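Trasdale Bench Automation Forum > Two-arm cells > Setup and upkeep

Cable strain on the left arm, and my clutter table routine

undanis_fan
Posted May 2018
Joined the two-arm club this spring and I am having a blast! The cell is a pair of arms over a white table, sorting mixed desk stuff. After 442 cycles the left arm started dropping its gripper signal whenever it reached for the back row. I swapped the cable, gave it a longer service loop (the old one was pulled tight as a guitar string) and I haven't had a dropout in 53 cycles. Who else has been through this, and how much slack do you leave?

yilma_bench
Nice catch. Before you call it fixed, run the wrist through its full rotation at low speed with your hand near the stop. Mine looked perfect until joint 7 wound up and the loop snagged. Can we see the table too?

undanis_fan
Sure! Left arm over the back row, right gripper coming in by the tissue. You get the black cable looping back under the white arm as well. 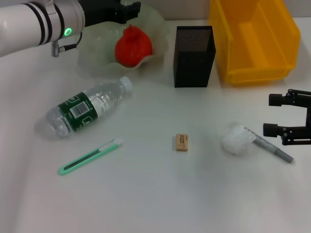
Re: Cable strain on the left arm

florari_mike2
Love that mix. The bottle on its side is a great test, and clear plastic on a white top is just mean. I'd want a smaller loop though. Anything hanging under the arm is going to catch on a bin wall sooner or later.

yilma_bench
Disagree. A small loop is how you get the dropout back. Leave the slack and tie it higher up the arm, with a soft strap and no zip ties. Zip ties bite into the jacket and you're buying cable again.

florari_mike2
I've run zip ties for 968 cycles with no trouble, just don't cinch them down. But okay, a strap is kinder.

undanis_fan
Strap it is, I have a roll in the drawer. What about finger pads? I wipe them with a damp cloth every morning and the grip on the eraser is so much better for it.

yilma_bench
Same, then a dry cloth. Check the linkage screws while you're in there, they creep. And keep the knife blade all the way in, those pads nick easily.

florari_mike2
Good call on the screws. Post the wrist test when you've done it, I want to know which of us is right about that loop!

undanis_fan
Will do, strap goes on tonight and I'll run it slow first.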